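11/01/2020

A whole day on the old Dell, and I can't say I regret a minute of it, although the ironing is still sitting where I left it on Thursday. I had meant to go over to Paltthorpe for the market, but it was blowing a gale by breakfast and I thought, well, the computer isn't going to sort itself out, is it? I bought it from the house clearance at Vollthorpe before Christmas and it has been nagging at me ever since. The side panel came away more easily than I expected, and I spent a good while simply looking in, mug in hand, as one does with somebody else's loft.
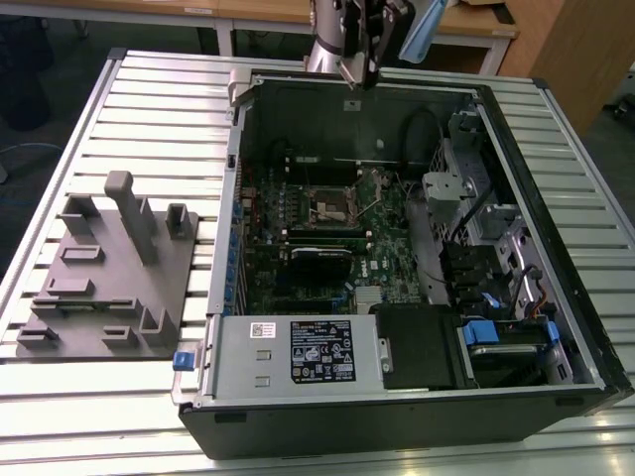
My hope is to keep the machine for the family photographs, all 3,369 of them, which at present live on a laptop that wheezes when it's asked to do two things at once. I do like how Dell put these together. The drive is held in by two blue plastic handles, one at each end, so even I can see where my fingers are supposed to go, and there's another blue tab by the power supply. The processor is the part that worries me. The socket is empty with its lever up, and I have always been a coward about those (all those tiny contacts!). I read the Pandey guide through twice over lunch and felt a little braver, then had soup and felt braver still.

Wrote to the shop in Amwood this evening to ask about thermal paste and whether they have any more memory that would suit. Must remember to look out the small screwdriver, and to ring about the boiler on Monday.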